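Toltdale Community Pantry
Frequently asked questions about donating and sorting food

When can I drop off food?
The side door on Hagedorn Street is open Tuesday and Thursday from 3 to 6 and Saturday mornings until noon. Please don't leave bags outside when we're closed. Food left out overnight has to be thrown away.

What do you need most?
Canned fish, canned meat, peanut butter, rice, dry beans, pasta sauce, and shelf-stable milk. We nearly always have enough green beans and cranberry sauce, especially after the October food drive.

Do you take food past its date?
Sometimes. Most canned goods can go out up to 2 years past a "best by" date if the can is in good shape. Baby food and formula can't go out past the date at all, and neither can anything labeled "use by." If you aren't sure, bring it in and we'll check the chart at the sorting table.

What about dented cans?
A small dent in the side of a can is fine. We don't take cans with a dent on the top or bottom seam, a sharp dent you can feel a point in, rust that doesn't wipe off, or ends that bulge. Pull-tab lids get an extra look around the scored line.

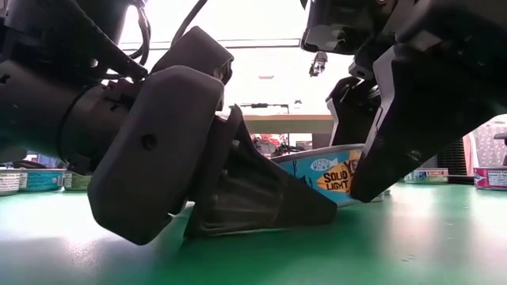 Canned fish is counted as protein no matter what it's packed in, and it goes on the protein shelf with the chicken and the chili. Light and white tuna share one bin. Low, round tins are stacked no more than 5 high, because they slide once a stack gets taller than that. Turn each one so the name faces out. With a tin like the light-blue one that says SOLID LIGHT, the words are on the side, so a shopper can read them without picking it up. If the wording is only on the lid, leave one tin on its edge at the front of the bin.

Can I donate a can with no label?
No. We have to be able to show people the ingredients. If the label is torn but the name, ingredients, and date can all be read, we'll take it - tape it down if you have tape handy.

Do you accept glass jars?
Yes, if the seal hasn't been broken. Put them upright in a separate bag. Home-canned food can't be accepted.

How do you decide what goes in a family box?
Each box gets 3 proteins, 2 grains, fruit, vegetables, and something for breakfast. A household of more than four gets a second box. People who come in during open hours can choose their own items from the shelves instead.

I can't eat fish. Can I swap it?
Yes. Tell whoever is at the front desk and they'll trade it for beans or peanut butter. We can put a note on your card so you don't have to ask each time.

How much food do you handle?
We packed 1220 boxes last year. That doesn't include the school snack bags, which are run separately out of the Trotent building.

Can my kids help sort?
Children over 8 can sort with an adult. Younger ones are welcome to decorate boxes on Saturday mornings. Closed-toe shoes for everyone, please.

Who do I talk to about a large donation?
Ysaline Perrin schedules anything that needs a truck or a pallet jack. For school and workplace food drives, ask for Yaroslav Ostapchuk, who also lends out the blue collection barrels. Both can be reached through the front desk during open hours.

Page last updated February 2022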